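Home | Opinion | Politics | Money | Letters | Subscribe

Show us who owns the building

Every few years somebody in government discovers shell companies and gets very upset about them. There's a hearing, there's a bill with a stern name, and then the lobbyists come in and the bill gets a haircut. I've been watching this long enough that I should probably find a new hobby, but I can't seem to quit it!

What got me going this time was a parking lot. The one behind the old Plovent building, a few blocks from me, which has been chained up since November with weeds coming through the asphalt. I wanted to know who to complain to. Simple enough, right? The county says it belongs to something called Virkora Holdings. Virkora Holdings is managed by Juder Partners, and Juder Partners is a mailbox in another state. I sent a letter to the mailbox. I gave it 90 days, which I think is generous, and I'm still waiting.

Now, I'm not saying anybody broke the law. You can own a parking lot through a mailbox and be perfectly honest about your taxes. Maybe it's a nice retired couple who like their privacy (fine, good for them). My problem is that I can't tell the nice retired couple from somebody parking stolen money, and as far as I can find out, neither can the county. The clerk I talked to was lovely about it. She said the form asks for the name of the owner, and a company name counts as a name.

So I went down there with a thermos and spent most of a morning on the public terminal. There are 356 properties in our part of the county held by companies that list no human being at all. I pay property tax under my own name, on a house anyone can look up, and if I'm late I get a letter in 45 days flat. They certainly know where to find me.

The usual argument against an open ownership list is that it's a burden on small business. I ran a small business! We filled out forms for the sign, the grease trap and the bench on the sidewalk.

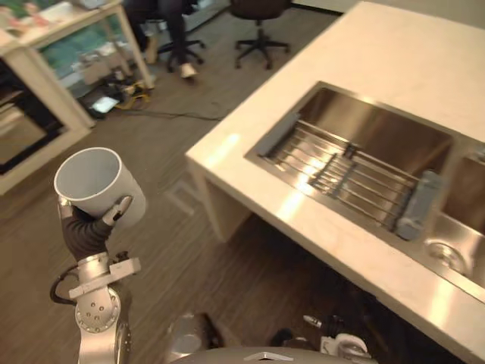 One more line asking who gets the money at the end would have taken me less time than finding a pen. And the folks who say it would scare off investment never seem to tell me which investment. If it's the kind that needs a mailbox to feel comfortable, I think we could manage without it.

The state proposal going around now would let only investigators see the list, and only after a written request and a 90-day wait. I suppose that's a step. But a lot can be sold in that time, and the rest of us would still be writing to mailboxes. Put the names online, with the home addresses left off, and charge a real fine for lying. Then somebody can come and cut down those weeds.

14 comments | Share | Email this | Print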